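HOSP 256: Food Service Operations
Brasten Community College, Kusthorpe campus
Handout 2: Cleaning and Sanitizing Surfaces
Posted 28 August 2024

Read before lab. The lab checklist is a separate sheet and has to be signed before you use the chemical closet in Room 506.

Terms

Cleaning means removing food, grease and dirt from a surface. It is done with detergent, water and scrubbing.

Sanitizing means lowering the number of germs on a clean surface to a safe level. It is done with heat or with a chemical.

Students mix these up on the first quiz every year. A counter can look clean and still carry enough bacteria to make someone sick. A sanitizer put on a greasy counter does very little, as the soil uses up the chemical before it reaches the germs.

Food-contact surface: anything food touches in normal use, plus anything that drips or drains onto food. Counters, boards, knives, bowls, slicer blades, the inside of the ice bin.

Non-food-contact surface: floors, walls, shelf legs, the outside of equipment. These get cleaned on a schedule. Most do not need sanitizing.

Order of steps

Scrape or wipe off loose food. Wash with detergent and warm water. Rinse with clean water. Apply sanitizer at the right strength and leave it wet for the full contact time. Air dry.

Do not towel dry. A towel that has been used for anything else puts germs back on the surface.

When to do it

After each use. Before switching from one kind of food to another, above all from raw meat or poultry to anything that will be served uncooked. After an interruption, if the surface may have been contaminated while you were away. At least every four hours when a surface is in constant use at room temperature.
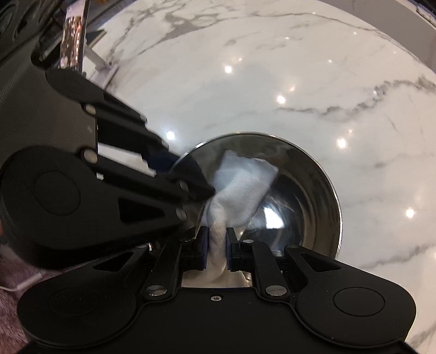 Materials

Stainless steel is the standard in commercial kitchens. It does not absorb liquid and it stands up to most detergents. Chlorine left on it too long, or mixed too strong, will cause pitting. Pits hold soil and cannot be scrubbed out. Steel wool leaves bits behind that rust, so use a nylon pad.

Marble and other stones with calcium in them are common in pastry work. They stay cool, and dough releases from them easily. Acid etches them, so keep vinegar, lemon juice and descaler off. Use a neutral detergent. Stone is also porous to some degree and has to be sealed and resealed. Check that the sealer is rated for food contact.

Wood is allowed in some places for boards and baker's tables if it is hard and close-grained. Check your local code. Wood with deep cuts or open seams should be sanded or thrown out.

Plastic boards are cheap and can go through the dish machine. Replace them when the knife marks catch a fingernail.

Chemical sanitizers

We cover 2 in this course: chlorine and quaternary ammonium ("quats"). Strength is measured in parts per million with test strips. Each has its own strips, and the wrong strip gives a meaningless reading. Follow the product label for strength, water temperature and contact time. Too weak does not work. Too strong is unsafe and may leave a residue on food.

Never mix sanitizers with each other or with any other cleaner.

Change the solution when it looks cloudy or tests low.

Reading

Plunetti workbook, the unit on sanitation, all of it except the section on dish machines, which we will do in October. The Kandasamy packet is on reserve at the library desk. You need only the tables.

Due next class

Write one page on a surface in a kitchen you have worked in or can visit. Give the material, what it is used for, how it is cleaned now and what you would change. Double spaced, name in the top corner.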